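Print this page
E-mail this page

The Evaluation Kit Should Come Before the Arm

Most small firms that buy a robot arm choose it by the data sheet: payload, reach, repeatability, price. The software that decides where the gripper goes is treated as something to sort out later. I think this order is wrong, and the simulation kits now on offer make it hard to defend.

The kit I have been using since May is Drelorov, sold by subscription. It provides a set of furnished rooms, a library of household and workshop objects, a handful of arm models, and a scoring tool. The buyer connects a control policy, picks a task, and runs it. The standard license allows 200 scored episodes a day, enough for a two-person group and too few for anyone training from scratch. The vendor should say so on the order form. At present the limit is in the license text, and I found it on a Friday evening with a job half done.

The usual complaint against such kits is that rendered objects are too clean and rendered physics too forgiving. Both points are fair. Contact friction in Drelorov is set per object with a single value, and a long, smooth part with a changing width will not slip in the simulator the way it slips on a bench. I would not sign off a grasp on the strength of a simulated pass. A simulated failure is a different matter. If a policy cannot find a white object on a white table in a rendering with no lens dirt and no sensor noise, there is no reason to expect better from it in a shop.

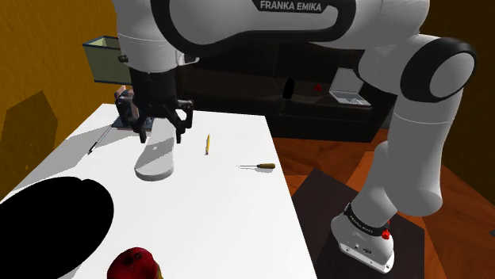 Low contrast is the case I would press on any vendor. Sales demonstrations favor bright blocks on a dark mat. Real work includes pale parts on pale surfaces, thin tools near a table edge, and shadows that fall across the part at the moment the gripper moves over it. Drelorov lets the user fix the light position and repeat an episode with the object moved by a set distance. I ran 726 episodes this way on one policy. The failures grouped around shadow position much more tightly than around object position, and I had assumed the opposite. That one result changed my lighting plan before any hardware was bolted down.

The competing product, Flurnholm, has the better contact model and the worse scoring tool. It reports success or failure at the end of the episode and nothing between. For a gripper with linked fingers, I want to know when each finger touched, in what order, and how far the object moved before closure. Drelorov logs all three. The log format is poorly documented, and the time stamps restart if an episode is paused, but the data is there.

Noreen Khattak, who runs integration at Salazar, has argued to me that clutter matters more than contact. Her view is that an empty test table measures only arm motion, and that a policy should have to ignore a pencil, a piece of fruit, and a sofa in the background before it is paid for. I agree with most of this. I would add that clutter must be repeatable, and in the current release the clutter seed is not saved with the score. A result that cannot be reproduced should not appear in a purchase file. The vendor has listed a fix for version 17.

On cost, the subscription for one seat is a small fraction of the price of an arm, and 20 working days was enough for me to reject two policies and keep one. I would put the kit first on the purchase order, hold the arm until the scores are in, and ask the arm vendor to supply a verified joint model as a condition of sale. Brollivia already does this on request, though the request has to be made in writing.

Print this page
E-mail this page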